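Baskets, Cloths and a Few Odds and Ends

Posted Tuesday, August 12, 2025

Hi all! A bunch of you asked for an update on the big basket sort, so I finally sat down with a cup of coffee and got this page going. If you're new, I'm Azucena Maldonado, and I've been buying, fixing and giving away baskets for longer than I care to add up. My spreadsheet says 268 of them have come through the house, and that's only the ones I remembered to write down.

This started back in April when my cousin Tiburcio Figueroa cleared out his shop in Plevthorpe and called to ask if I wanted "a few" baskets. I said yes before he'd finished the sentence (big mistake, great mistake) and he showed up with the truck full. Bread baskets, egg baskets, a couple of those tall ones for umbrellas, and a whole stack of low rectangular ones that I fell for right away.

The low ones are my favorites by a mile. You can see everything in them without digging! I keep one by the front door for keys and mail, one in the bathroom for washcloths, and one on top of the fridge that I've promised myself will stop being the battery basket. They're good for toys too, as long as you stick to small stuff – balls, blocks, little cars. Anything tall just tips out over the side.

A few things people have written in about:

Dust. I use a dry paintbrush, a cheap one about two inches wide, and go along the weave and then across it. Marisol's trick with the hair dryer works too, but do it outside, please. I did it in the hallway once and was sneezing until supper.

Loose ends. Don't pull them! Tuck them back under the next strand with a butter knife. If one is really sticking up, snip it at a slant and leave it alone.

Lining or no lining. I go back and forth on this. I like seeing the woven bottom, so most of mine stay bare. The one with the bread gets a napkin.

Tablecloth under it? I say yes, and plain white every time. I tried the striped one from Escobedo and you couldn't tell where the stripes stopped and the basket began. Light brown wicker on white looks so clean, and then one bright thing next to it and you're done. Green is my pick this summer. My sister votes for orange and we've agreed to disagree.

The round ones with handles are all spoken for, sorry! I still have six of the low ones, plus the big hamper with the lid that needs a new hinge. Send me a note if you want one and tell me which town you're in, as I drive over to Gillov every other week and can drop things on the way. No charge, just bring me back the box.

More pictures to come once I get to the egg baskets. 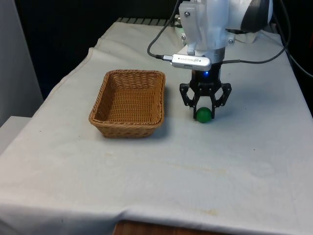
Low wicker basket and a shiny green ball on the white cloth.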